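Home Kitchen Workshop Laundry Storage Ask Search

Woston Tips: the shared sink and the sponge that lives there

36 shares 14 comments

Quick one this week, have a van to unload. Four people asked about the white sink in the Niklow unit. How do you keep a white basin white when everybody on the floor uses it for coffee, brushes and greasy hands. Short version: little and often, right sponge, nothing left standing in it. Long version, keep reading.

Daily, takes a minute

Clear the basin first. All of it. Cups, spoons, odd parts, whatever got put down "for a second". Flat things are the worst, they sit over the drain and the water goes round them and leaves a ring.

Rinse, warm not boiling. One drop of dish soap. Soft side of whatever you've got, start at the back by the faucet and work toward the drain so the dirt goes one way. Rinse again. Then dry it. People skip the drying and then write to me about water marks.

Matte black faucets: no scourer. No scourer. Soapy cloth, then a dry cloth, done. Vinegar I'd leave off too, I dulled one at home doing that and it never came back. Base of the spout is where the crud collects, old toothbrush for that.

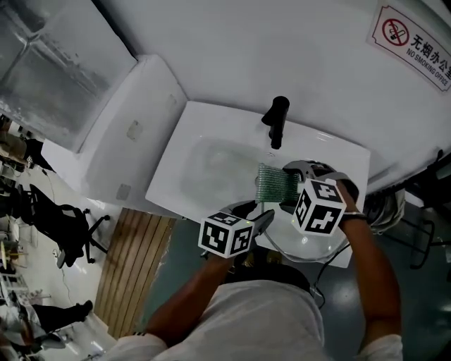
Wooden slats on the floor by a sink are fine but stand them up against something once a week and mop under. Sunday for me. If they go dark at the ends they're staying wet, give them a day by a window. Slats go back when the floor is dry, not before.

Keep electrics off the basin. Chargers, boards, cables, all of it. Put a shelf up or a box on the counter next to it. At Niklow it's a plain plastic box marked NOT THE SINK and it works maybe half the time.

The sponge

Lots of kinds, I only buy two. A plain soft one for the basin and cups. And a ribbed scourer, the green kind with the sparkly threads knitted through, for pans, trays, bench tools, oven racks. Dont swap them. Glossy white surfaces show every scratch and once they're scratched the tea gets in and you're bleaching forever.

Test before you scrub anything shiny. Underside or a back corner, three rubs, wipe, look at it sideways under the light. No lines, carry on. Lines, stop.

Go along the ribs for flat stuff, across them for stuck-on stuff. Light pressure, let it soak first. Burnt tray: hot water, spoon of baking soda, leave it while you do something else. Most of it lifts without any muscle.

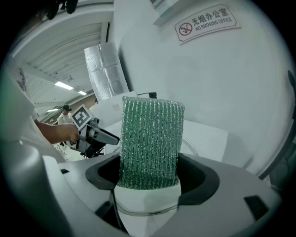

Stand it on its end to dry. Biggest difference of anything on this page. Flat on the counter the underside stays wet and it smells by Wednesday. On end, air both sides. A bulldog clip makes a foot for it, or a short jar, or a slot cut in an old soap dish. Squeeze it out properly first, obviosly.

Rinse the threads under running water with your thumb going down the rows. Rice and coffee grounds hide in there. If something won't come out, let it dry completely and knock it on the edge of the trash can.

When to throw it out: threads pulling loose, smell after rinsing, or the edges have gone round. Cut one corner off an old one and it gets demoted to floor and bin duty, two corners and it's for paint and oil only. Everyone on the floor can read that without a sign.

Buying. I got a box of 33 from Wogan in April and we still have most of it. Don't get the box of 300, where are you going to keep it. The Mirkon rack that someone asked about in the comments is OK, the suction cups let go on tile but hold on a glossy basin side. Wipe the spot with rubbing alcohol first and let it dry.

Other bits while I'm here

Slow drain: pull the strainer, clear it by hand, kettle of hot water (tap hot if you've got plastic pipes). Do that before you buy anything in a bottle.

Wall behind the sink, wipe it when you wipe the basin. White paint gets a gray splash line and it's murder to shift later.

Rust spot in the basin: a can stood there wet. Lemon juice and salt on a soft cloth, wait ten minutes, rinse. Second go if needed.

Next week paint trays, if I get teh time. Send me yours.

14 comments Share Print

Contact Woston Tips | © Woston Tips, all rights reserved | Back to top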